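Search this site
Enter keywords

4.3 The clearance fault

I'll admit this is the section I didn't want to write. Hatsue Kubo and I had planned on a clean set of numbers from the Gretlow simulator, and what we got was a planner that kept plowing into things it should have gone around. We ran 2,811 pick episodes with cluttered surfaces, and 31 of them ended in a contact alarm before the fingers had closed on anything. Every one of those had a thin, flat object close to a taller one (boxed games were the worst!).

I blamed the textures first, and lost most of June to that. Then Hatsue dumped the collision meshes and we saw that Kistix, our mesh simplifier, was shrinking flat boxes once they were tilted past a certain angle. The renderer still drew them at full size. So the planner thought it had room between the fingers and the box, and it didn't. Figure 6 has the kind of layout I mean, with a leaning game box partly hiding a pump bottle and the gripper right up close.

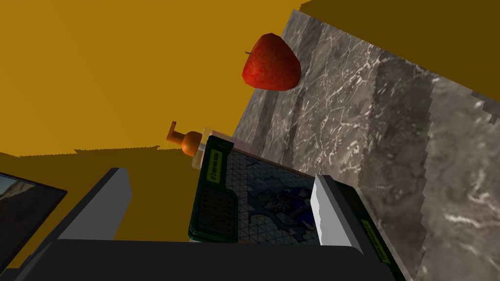
Figure 6. Simulated view over the gripper, with game box, pump bottle and apple.

4.4 What we changed

We turned off simplification for anything with fewer than 500 faces and reran the 31 bad episodes with the same seeds. All but two came out clean. Those two I still can't explain, and I'd rather say so than bury them in a footnote. We also added a check that compares the drawn mesh to the collision mesh at load time and stops the run if they disagree.

Related items
Khamphan: grasp planning near thin objects
B. Chukwu, Notes on contact alarms
Vullala object set, release notes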